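Last Saturday I spent the morning writing one word on small pieces of paper, and by lunch I had a disagreement with three people about it. I think that I am right, but I want to explain it slowly, because in the corridor I did not explain it well.

My opinion is this. We should write more things by hand. I don't mean letters to a grandmother, everybody already agrees about those. I mean the ordinary small signs of a shared place: the name on a shelf, the word beside a basket, the note on the door that says the lock is stiff. Today these are almost always printed, and I believe we lose something by it.
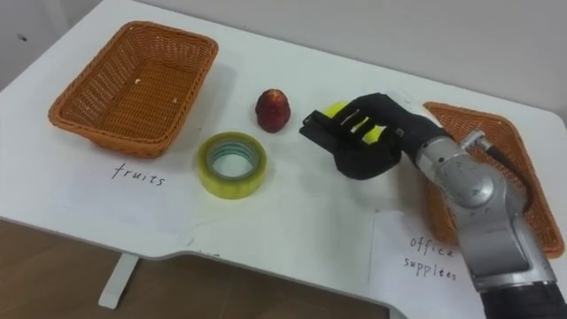 *Prallance Adult Learning Center, Reading and Writing Department*

When I came to this country I could read English quite well, but only in print. My school used one textbook for many years, and every letter "a" in it had the same little roof. Then I got my first job, in the stock room of a shop called Govine, and on the first day the manager gave me a list in her own handwriting. I could not read it. I stood between the shelves with a paper in my hand like a child. I knew all the words, as I found out later. One of them was "onions."

I tell this story to my students and they laugh, and then somebody always has the same story, with a doctor or a landlord or the teacher of their son. Handwriting is still where the important things are said. The printed letter from the school is often about nothing. The two lines which the teacher adds with a pen at the bottom are about your child.

My colleague Annapurna Nair does not agree with me, and she has good arguments. She says that print is fair. A person with weak eyes can read it, a person who learned another alphabet can read it, and a person with dyslexia can at least choose the font. She says that it is easy for me to love handwriting, now that I can read it. I thought about this last sentence on the bus and I did not enjoy it.

She is right about forms, medicine, and fire doors. For those, please use the printer. But a basket of fruit is not a fire door. If a learner reads "fruits" wrong, she looks in the basket and corrects herself. It is the safest lesson in the world.

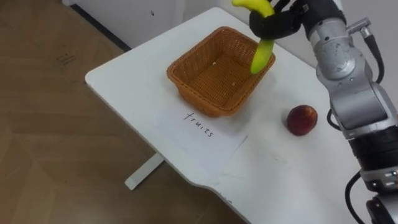
*One banana, above and to the right of the basket.*

There was a second discussion, about the word itself. Kamala Salian, who teaches the evening group, told me that a native speaker would write "fruit," without the s. I know this rule. I have taught this rule. But "fruits" is also an English word, and in many kitchens where English is spoken it is the normal one. A printed sign would pass through a computer, and the computer would put a line under whatever it does not like, and one more person would quietly delete what she says at home. With a pen you hear the writer a little. I think a learning center should be able to live with this.

People also tell me that handwriting is slow. Yes, it is slow. My grandfather kept the accounts for a rice dealer named Ranasinghe, and there is one ledger still in the family, with 1,903 lines in his hand. You can see where he was tired. You can see where he changed his pen. I would not want to run a business in this way now, but when I open that book I know something about him that no spreadsheet will tell my grandchildren about me.

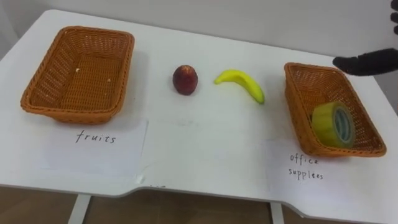
Page last changed: March

Here is what I ask for, and it is small. Let every class write its own labels, and change them when they get dirty. Let the students do it, also the ones who are ashamed of their letters, and maybe those ones first. Keep a thick pen near the tape. If a word is really impossible to read, the person who wrote it can write it again, bigger, and this is also practice.

Annapurna has answered that she will accept handwritten labels in the classrooms if the hallway stays printed. I can accept the hallway. The kitchen we have not discussed yet.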